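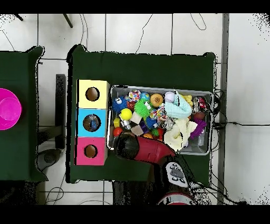

Questions about the toy baskets and the coloured boxes

We receive many of the same questions by email, so we have put the answers together on one page. If your question is missing, please write to us and we will add it. Last changed May 10, 2025.

What is a mixed basket?

It is a basket or bin of small toys that we lend to families and playgroups for a period of six weeks. We call it mixed because the things inside are of very different kinds: spiky rubber balls, sports balls in a small size, soft animals, pretend food, blocks, pieces of cloth. A child can spend a long time only with taking things out and putting them back, and for the younger ones this is already the whole game.

How many baskets do you have?

At the moment we have nine for lending. In April there was a waiting list, but it has become shorter.

Why are there cloths between the toys?

Many parents think the cloths were forgotten there. No, they belong to the basket. We use muslin and some knitted pieces. Small children like to pull at them, to hide a ball under them, or to carry them away to another room. Please send them back together with the toys, even if they are not clean. We wash them here. 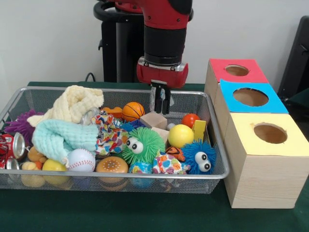

The wire baskets are a little heavier than the plastic bins but the air comes through the mesh, and this is good for toys which were washed in the morning and are perhaps still damp inside. If you have the choice at home, a wire basket is also easier for a child who looks for one certain thing, as she can see the lower toys from the side. For a car journey we would take the plastic bin.

Do I have to pack the basket in a certain order?

No. Put the flat and hard things at the bottom if you can, and the cloths last. Everything should stay under the rim or only a little above it, otherwise the balls roll off when you lift. Uzma Rind packs most of our baskets and she starts always with the corners.

Why do you put cans in with the toys?

Children are very fond of ordinary things from the kitchen. Before a can goes in, we wash it and check with a finger along the whole edge. If you find a sharp place, please take the can out and tell us. You may throw it away, we do not need it back.

What are the three boxes with the holes for?

They are posting boxes. The child puts a thing through the round hole, it disappears, and then she wants to have it again. The boxes are yellow, blue and pink and you can stack them or put them side by side. They are of cardboard, so please do not let anybody sit on them, and wipe them only with a dry cloth. 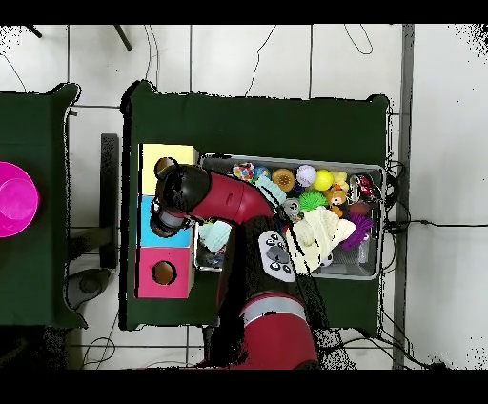

Sorting and Play Team, Adedent Toy Library

Which toys go into which box?

There is no right answer. Some families sort by colour, some put balls in one box and animals in another. With children of about two years we would use only one box first and leave the others on the shelf. Prasanna Begum from our team likes to ask the child to choose, and then to guess together what the rule was.

The hole is too small for one of the toys. Is it a mistake?

No, it is meant like this. Some of the soft things go in when you squeeze them and some will not go at all. To find this out is a part of the play.

How do I clean the spiky balls?

Use warm water with a little washing-up liquid and an old toothbrush. Rinse well and let them dry on a towel overnight. They collect hair and crumbs between the spikes, so we do it after every loan. Please do not put them in the dishwasher.

A toy is missing. Must I pay for it?

For one or two small toys we do not ask money. Look first under the sofa and in the pram. If a larger part is missing, write to us and we will find a solution. 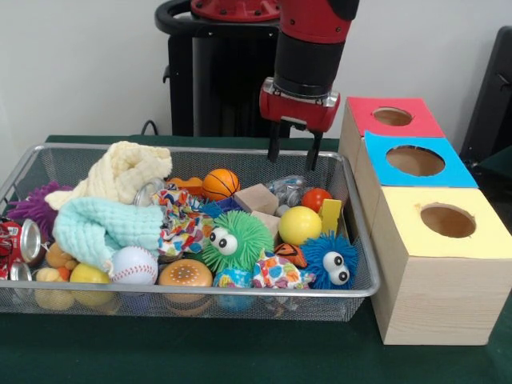 A wire basket, with the googly-eyed puffer toys at the front.

Can I give you toys from home?

Yes, gladly, if they are clean and whole. We cannot take toys with batteries, and nothing with small loose parts. Wooden blocks are always welcome, also single ones. Please ask before you bring more than one bag, as our shelf space is limited.

Can I choose the toys by myself?

You can tell us two things the child loves and one thing she does not like, and we try to follow it. A completely free choice is not possible, because then all the puffers would be in one basket.

Contact: Adedent Toy Library, Sorting and Play Team | © 2025 Adedent | Back to top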